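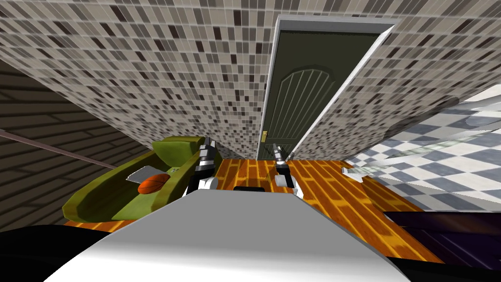
Magdalini Galanisからは、ゴールポストのパッドは試合の前だけでなくハーフタイムにも見てほしい、前半のうちに留め具がずれて高さが変わることがあるから、という意見が届いています。大賛成です! さっそく今回の改訂で「ハーフタイム」の欄に入れました。

Ullsteadラグビー場 試合日安全点検表(記入見本つき)
対象:メインピッチ、Betulaピッチ、更衣室、観客エリア
記入例:4月のDunstan戦、点検者 Khalil Tarawneh、補助 Zulema Ojeda

記入のしかた
各項目の先頭に、良は○、要手直しは△、使用不可は×を書いてください。△と×には必ずコメントを。長さは自由です。長いコメントほど次の人が助かるので、欄からはみ出すくらい書いてもらって構いません。

ピッチ表面

○ 芝の穴、段差、むき出しの石がないこと
コメント:メインピッチはとてもいい状態。冬のあいだスクラムで掘れていた北側二十二メートルライン付近も、目土がしっかり落ち着いています。かかとで踏んで確かめました。ここまで戻るとは思っていなかったので、うれしいです。

△ スプリンクラーの蓋が芝の面より上に出ていないこと
コメント:Betulaピッチの東タッチライン外側で、ひとつだけ縁が浮いていました。手で押すと戻りますが、離すとまた上がってきます。ゴムマットをかぶせて杭で固定。本修理は次の練習日までに。

○ ラインの外側に十分な余裕があること
コメント:ウォーターボトルの箱がタッチラインに寄っていたので下げてもらいました。控え選手のみなさん、協力が早い!

○ 凍結、水たまり
コメント:なし。前の晩に降った雨は朝のうちに引いていました。暗渠を掘り直した効果がはっきり出ています。

ゴールポスト、コーナーフラッグ

○ ポストの垂直、ぐらつき
コメント:両手で押して確認。根元のスリーブにも隙間なし。

△ パッドの高さと留め具
コメント:Hutarのパッドは厚みがあって、子どもたちがぶつかっても安心感がちがいます。ただ、南側の左ポストで面ファスナーの下のほうに草が噛んでいて、くっつきが弱くなっていました。歯ブラシでこすったら新品みたいに戻りました。道具箱に歯ブラシを一本入れておくことを強くおすすめします。

○ コーナーフラッグがしなること
コメント:硬い竹の竿が一本だけ物置に残っていたので、まちがって使わないように赤いテープを巻きました。いずれ処分します。

○ 古いボルトや針金が出ていないこと
コメント:ポストの裏側まで手で触って確認。手袋をお忘れなく。

更衣室とシャワー

○ 床の滑り
コメント:スパイクのまま入ると滑りやすいのは入口の二歩目あたり。マットを一枚増やしました。敷いてみたら想像以上に歩きやすく、審判団にも好評でした。

○ タイルの割れ、目地の欠け
コメント:手のひらで撫でて引っかかりがないか見ます。裸足になる場所なので、床は特にゆっくり。割れたタイルを見つけたら、その日は養生テープを貼って、場所を図に書き込んでください。

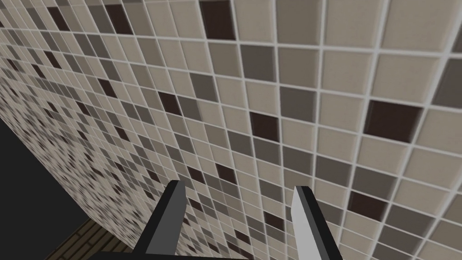

正方形タイルの壁と明るい色の目地

○ 給湯温度
コメント:蛇口を全部開けて、しばらく流してから測る方式に変えました。以前は最初のひと蛇口だけで判断していて、奥のほうが熱くなりすぎるのに気づくのが遅れていたのです。今のやり方はほんの少し手間ですが、ぐっと確かです。

△ ベンチとフック
コメント:アウェイ側のフックが一本曲がり、先が手前を向いていました。目の高さなので外しました。フックの付け替えはMargit Forsbergに依頼済みです。

○ 非常口の前に荷物がないこと
コメント:試合前は○でも、両チームがそろうとバッグで埋まりがちです。選手がアップに出た直後に、もう一度のぞいてください。

救護

○ 担架、頸部固定具、毛布
コメント:担架のベルトは全部ほどいて、締め直すところまでやります。今回はZulemaが寝てくれました(おつかれさま!)。ストラップの色分けが分かりやすく、初めて持つ人でも迷いませんでした。

○ 救護バッグの中身
コメント:テーピング、ガーゼ、三角巾、止血用品とも規定数あり。鼻血用の綿は前の試合でかなり減っていたので補充。使用期限の近いものは手前に並べ替えました。

○ AEDの表示ランプと設置場所
コメント:緑点灯。クラブハウス玄関の右手。両チームの主将と審判に、場所を口頭で伝えました。相手の主将が自分から見に行ってくれて、とても頼もしかったです。

○ 救急車の進入路
コメント:ゲートは2か所とも開錠して確認。西ゲートからBetulaピッチの脇までは車が通れます。南京錠の鍵は救護担当が首から下げます。本部の机に置きっぱなしにするのはやめましょう。

○ 脳しんとうの疑いがある選手の扱い
コメント:迷ったら外す。その日は戻さない。試合前の打ち合わせでこれを読み上げたところ、両ベンチともうなずいてくれました。付き添いの人を先に決めておくと、いざというとき本当に早いです。

観客エリア

○ ロープと支柱
コメント:今回張ったロープは全部で630メートル。たるみがないか、端から端まで歩いて見ました。いい運動になりますし、ピッチをいろいろな角度から眺められるので、私はこの項目がいちばん好きです。

△ 仮設スタンドの手すり
コメント:最上段の端で、手すりの継ぎ目にわずかな遊びあり。ボルトを締めて解消しましたが、観客が入ったあとに緩むおそれがあるので、後半開始前に再確認と書いておきます。

○ 通路と段差の表示
コメント:黄色い塗り直しが効いています。夕方でもよく見えました。

○ 入場者の見込みと誘導
コメント:昨季のDunstan戦では2000人を超える人が来てくれました。今年も同じ規模のつもりで、売店の列が通路をふさがないよう向きを変えています。

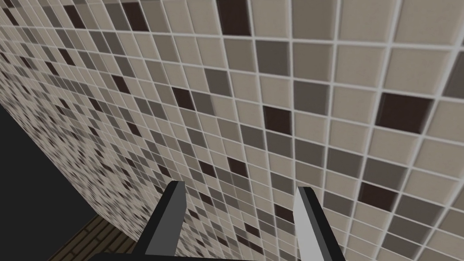 列の向きを変えるだけで、車椅子の方の通り道がずいぶん広くなりました。去年は売店の前で人の流れがぶつかっていたので、この差は大きいです。来季はさらに、飲み物の受け取り口を食べ物と分けてみたいと考えています。案のある方はコメント欄にどうぞ。

照明と天候

○ 投光器の点灯
コメント:全灯を点けて確認。点灯から明るさが落ち着くまで時間がかかるので、日没前に入れておきます。

○ 雷の対応
コメント:中断の判断は審判、観客への案内は本部。避難先はクラブハウスと駐車中の車。木の下には誘導しないこと。マイクの電池も新しいものに替えました。

○ 強風時のテントとのぼり
コメント:おもりは十分。のぼりは風が強まったら先に降ろします。

ハーフタイム(新設)

○ ポストパッドの高さと留め具
△ 仮設スタンド最上段の手すり
○ Betulaピッチ東側のゴムマット
コメント:パッドは南側がやや下がっていたので直しました。新しい欄、初回からさっそく役に立っています。手すりのボルトは指で回るほどではないものの、念のため増し締め。ゴムマットは動いていません。

手直しの残り
・スプリンクラーの蓋(Betulaピッチ東側)
・アウェイ側更衣室のフック
・竹の竿の処分
・仮設スタンド最上段の手すり、部品交換の見積もり

みなさんからのコメント

Lorna Gunn
点検を始めるのは何時ごろがいいですか。うちのジュニアは朝が早いので、同じ表を使うとなると準備が間に合うか少し心配です。表そのものはとても気に入りました。

Khalil Tarawneh
キックオフが午後の日は、午前11時にピッチから始めています。ジュニアの日は前日の夕方にスタンドとロープを済ませて、朝は芝、ポスト、救護だけにするとだいぶ楽ですよ。芝だけは当日の朝に必ず見てください。夜のあいだにキツネが穴を掘っていたことがあります。

Zulema Ojeda
担架に寝る役、次は誰か代わってください! でも一度寝てみると、運ばれる側がどれだけ揺れるか分かって勉強になります。頭側の人が声を出して合図してくれると、ぜんぜん違いました。

Margit Forsberg
フックの件、了解しました。先の丸いものに全部取り替えたいので、ホーム側も一緒に見ておきます。シャワーの温度の測り方、これはいいですね。練習日にも同じようにやります。

Lorna Gunn
ありがとうございます。前日と当日に分けた版を作ってみます。できたらこの欄に貼りますね。歯ブラシも買いました。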